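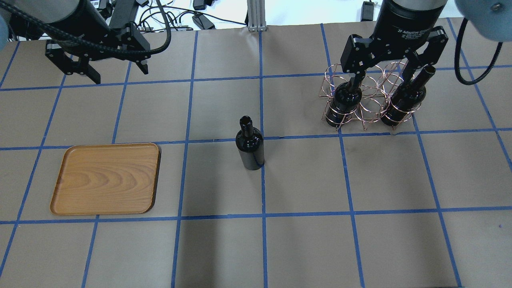 One packer asked me before we had even sat down whether I was going to write that the robots took the jobs. She has worked at Wastosach for 17 years, and she said the newspapers always ask this first and then leave before the second question.

So I started with the second question: what is different in her day now?

"My shoulders," she said. "Before, I lifted bottles the full shift. Now I prepare the table, I check the labels, and I look at what the arms do. In the evening I am tired in the head – this is new for me."

Wastosach packs gift sets of wine for small shops. The two-arm station came in January, and the program for it was made by Huken. The blue tape on the packing table was the idea of the workers. With the squares, a person can tell a colleague exactly where a bottle should stand, without pointing.

The shift leader was more careful with his praise. "The wire racks are difficult for it," he told me. "A hand feels when the bottle touches the wire. So we still do the Milora sets ourselves, and we learn which work to give to the machine."

He lost no people, he said, but 2 of them moved to quality control, and one did not like it and came back. Training took 30 hours for each person, and it was paid. "I wanted it to be longer. The older colleagues were afraid to press the stop button. They thought they will break something."

The packer said she presses it often. Her wage did not change, and this she would like to discuss.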